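From: Hsiu-ying Hung
To: Flarkgate Workshop Members list
Subject: Re: [flarkgate-members] Work gloves and bench covers

Dear members,

Thank you to those who replied to the notice on shared hand protection. Ultan Buckley's message is quoted in part so that the answers can be read alongside his questions.

On Friday, Ultan Buckley wrote:
> I support the move to leather gloves for the garden and masonry
> benches, but the notice leaves several matters open. Which pairs
> are shared and which belong to individual members? Are gloves with
> dirty fingertips to be set aside, or only those with actual damage?
> I would also ask whether the flowered cloth is staying. Two of us
> had understood that it was to be replaced with plain canvas before
> the November session.

Shared gloves are those listed in the equipment register under Hand Protection. Any pair not entered there is treated as personal property and should be taken home at the end of the session. Members who wish to donate a pair should write to Sze-wing Fang, who maintains the register and will assign a storage place.

With regard to condition, light dirt on the fingers is not grounds for withdrawal. A glove should be set aside if the leather is split, if a seam has opened at the thumb or cuff, or if the lining has bunched so that the hand cannot close fully. The reinforced patch at the thumb and the base of the palm takes most of the wear on this type and should be checked first. The glove shown is of the cream leather type under discussion. 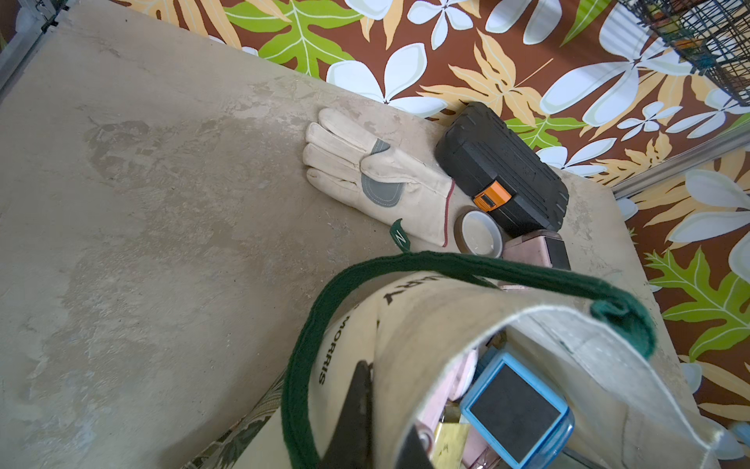

Leather work glove with gray palm reinforcement, on the beige board.

Please do not wash leather gloves in the utility sink. They should be brushed off, laid flat and left to dry away from the heater. Tags are to remain attached until the pair has been entered in the register. Three pairs had their tags removed last month and could not be matched to a size, and they have been held back from use.

The flowered cloth will stay for the present. Kam-wah Tai obtained a price from Turuvano for plain canvas, and the minimum order was 100 feet, well beyond what the benches require. The question will be taken up again when the spring budget is prepared. In the meantime, mortar and wet soil should be kept on the boards – the cloth is difficult to clean once either has dried into it.

The boards may be wiped with a damp sponge. Scuffs and marks on the surface are acceptable and need not be reported. Cracks should be reported to Yi-chun Tai, with the bench number.

Members ordering their own gloves through the Holell account should quote reference 3081 and state a size. Returns are accepted for 90 days if the gloves are unworn. The workshop is unable to handle returns on behalf of individuals.

Further questions may be sent to this list.

Sincerely,

Hsiu-ying Hung
Equipment and Supplies
Flarkgate Workshop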